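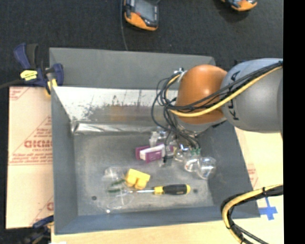

*A KUKA arm at work over a bin of small items, a screwdriver among them.*

**Picking robots: still slower than your nan**

24 July 2019

Another month, another firm telling us the warehouse picker's days are numbered. Horgan, which makes software for robot arms, says its Virklow system can now lift "almost any everyday object" out of a mixed bin, and that shops and stockrooms will be using it by December. Homes are meant to come later, with tidying up the toys named as the first job.

We have heard this before. Kevivico said much the same about folding towels, and its machine is still folding towels, one size of towel, on one table.

The trouble is the bin. A small box with flat sides is a fair test for a gripper. A screwdriver lying flat is harder, with a thin shaft at one end and a fat handle at the other. Clear plastic is worse again: depth cameras tend to look straight through it or get dazzled by the shine, and a crumpled bit of it barely has a shape to find. Anyone who has worked a returns desk will know how much of the stock comes wrapped in the stuff.

Horgan says Virklow has been through 1000 practice picks. It would not say how many of those worked first time, or how many different objects were used. It also would not give a speed, though it did say that a person stays nearby to "reset the cell when needed". That person has to be paid too, and could presumably empty the bin.

Zellomau, the homeware chain, has agreed to a trial with 2 arms at one of its depots. A list of 100 products has been drawn up for them. The chain sells far more than that, and it confirmed that glassware and anything in a loose bag have been left off for now. No jobs at the depot will change during the trial.

Prices have not been published. Horgan says they will depend on the site, the number of arms and the support plan, so expect the support plan to be the expensive part.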